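Search this site
Search for: Go

14 July 2018

Up at six, phone already dead. Plugged it in all night and it sat on 20 per cent at bedtime, so either the cable or the update. I'm blaming the update. It came down Thursday while I was at work, didn't ask me, just a little "your phone has been updated" thing and a new colour for the icons that I hate.

So, list of what's broken, for my own sake as I'll forget by Monday.

Wifi drops in the kitchen. Fine in the hall, fine in the bedroom. Kitchen, gone. Was fine before Thursday.

Bluetooth won't hold the car. Connects, plays half a song, lets go.

Calendar has moved everything an hour. Not all of it, only the repeating ones. Dentist is right, bin night is wrong.

And the keyboard keeps correcting Harnis to "harness". Lived there four years and it had learned that, now it's forgotten everything it knew about me.

Rang Orlando before breakfast, which he loved. He said did you back up first. I said it didn't give me the chance. He said there's a setting. There's always a setting. He reckons I should wipe it and start over and I said no, not with the photos from Itham only on the phone and nowhere else. Long silence from Orlando. Then he said get the photos off, today, do nothing else until the photos are off.

So that was the morning. Old laptop out of the cupboard, charger for the old laptop not in the cupboard. Found it behind the telly. Laptop wanted its own updates, naturally, 26 of them, and went round and round on a blue screen while I did the dishes and hung out the washing and came back and it was still going round. Had toast. Rang Mum. Still going.

When it finally came up it wouldn't see the phone. Tried the other cable. Saw it, charged it, wouldn't open it. Then a message on the phone about trusting this computer, which I must have missed the first time, and you only get a few seconds before the screen locks. Got it on the third go. Copying started just before lunch and said 2 hours, then nine minutes, then 2 hours again. I don't know why they bother putting a number up.

Went to Harb for milk and bread while it did its thing. Cold wind, hardly a park anywhere. The fellow in the phone shop next to the chemist was in so I asked him about the battery. He said he's had people in since Friday morning, same model, same story, and there's meant to be a fix comming in September. September! I said what do I do till then. He said turn off background something. Background refresh. Wrote it on my hand. He offered me a new battery as well and I said let me think about it, meaning no.

Home, and the copy had stopped partway because the laptop had gone to sleep. Which is a setting. Turned the sleep off, started again, sat there with it this time and moved the mouse now and then like an idiot. Done by four. Opened a few to be sure. The jetty one is there, and the ones of Dad with the hat. Put them on the little drive too and put the drive in the desk drawer. Texted Orlando "photos off" and he sent back a thumb.

Turned off the background thing. Took me forever to find, they've shifted it under a different heading, and half the menu names are new. Also turned off something to do with location for the weather, no idea if that matters. Battery was 3 hours off the charger at teatime and not dead, so maybe. Not getting excited.

Wifi in the kitchen still hopeless. Forgot the network and put the password back in, wrong twice, capital V in Vornard, always forget. Worked for the length of one email then dropped. Moved the router up onto the bookshelf, no change. Might be the router after all then, and I've been rude about the phone all day for that one. Will try the tablet in the kitchen tommorow and see if it drops too. Should have done that first.

Haven't decided about the wipe. Orlando says Sunday arvo, he'll come over and we'll do it together, and he'll want feeding. Have the mince. Need to write down the passwords before then, bank one especially, and work out how the bank app gets moved across, last time I had to ring them and sit on hold with that flute music.
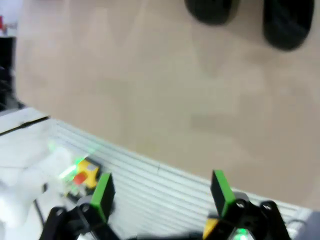 And check that the contacts are saved somewhere other than the phone too. Orlando asked and I said yes without looking. Looked just now, they're half on the phone, half in the old account, the one with the maiden name. Will do it in the morning. Phone on the charger in the hall tonight, other cable.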